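Household Advice > Laundry and Linen > Machines in the Home

Folding Cloths: Advice for Households, and the Present State of the Machines

Readers ask each year whether a machine may yet be trusted with the folding. For small flat items, the Trerkora household service gives the same reply as it did last September: not without supervision. A soft cloth changes shape each time it is lifted, and a machine must find the edges again before it can continue.

The following practice is recommended for tea towels and dusters, whether the work is done by hand or by machine.

Clear the table before starting. Take the cloth by two neighbouring corners and draw it taut, then lower it slowly - a cloth that is dropped will trap air and crease. Smooth from the centre outwards. Fold once, align the edges, and fold again.

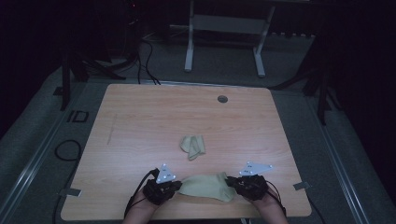

Handling the larger cloth with tracked gloves; a smaller one lies behind.

The Womau folding unit was assessed by Serena Leone over 182 cloths. It managed plain squares of even weight, but required help with 4 in the first batch, all of them hemmed on one side only. Fitted sheets were not attempted. At a price of 2,000 pounds, the unit cannot at present be recommended to an ordinary household. Small laundries with a steady supply of identical napkins may wish to consider a trial.

Cloths should be sorted by size beforehand. Mixed piles remain work for a person.

Filed under: Laundry, Folding, Home Automation

Comments (2)

Prerkinell: We tried a similar unit in our guest house. Fine with napkins, hopeless with aprons.

Amato: Does the advice on lowering slowly apply to linen as well? Mine creases whatever I do.

This site uses cookies to remember your preferences. By continuing to browse you accept our cookie policy.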